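Barkine (window perch)
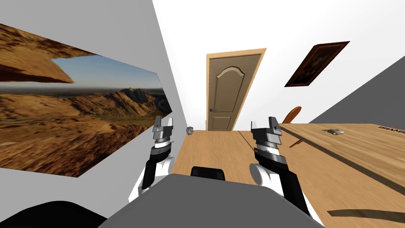 A Barkine is a padded shelf for an indoor cat that hooks over a window sill and folds flat when the cat isn't on it. I've built a good number of them by now, so this entry leans on my own experience in places (feel free to argue with me on the talk page!).

Name

The name comes from the Barkine bracket, the hinged support that the first ones were built on. Around Jorthorpe people just say "the shelf." You'll also see "Barkin," which is a misspelling, and "cat sill," which covers plenty of other things too.

History

Priya Gallagher drew up the original plan for her own apartment in Jorthorpe, where the sills were too narrow for a grown cat to lie on. She passed out photocopies at the Gradley pet fair one May, and that's where I got mine. It was a single sheet and the hinge was drawn upside down. I built it exactly as drawn, and it folded up instead of down. The corrected sheet came out later and is the one most people work from. Roughly 4000 copies have been handed out, going by Priya's own tally.

Construction

The basic version uses a pine board, two Barkine brackets, a strip of felt and a cushion with a removable cover. The board sticks out 9 inches past the sill. I like a bit more than that for big cats, but then you really do need a third bracket in the middle. The felt goes under the hook so the paint doesn't get chewed up. Screws go in from below, and please drill pilot holes first, pine splits if you look at it wrong.

Variants

The Heitmann is the best known one. It swaps the hook for a clamp, so it fits sills with a rounded lip, and it takes 3 screws per bracket. It's sturdier, but it's a pain to take down for window washing. There's also a corner version that spans two windows, which I've tried twice and never gotten level. Some people add a carpeted ramp for older cats, and I think that's a lovely idea if you have the floor space.

Use and care

Most cats need a few days to trust it. I put a worn T-shirt on the cushion and leave it alone. My old tabby took 7 days and then wouldn't get off it for supper. Check the screws every month or so, and wash the cover on cold (the stuffing comes out first, I forgot that once). Keep the window shut or the screen locked while the shelf is up.

See also

Cat tree
Window box
Outdoor cat enclosure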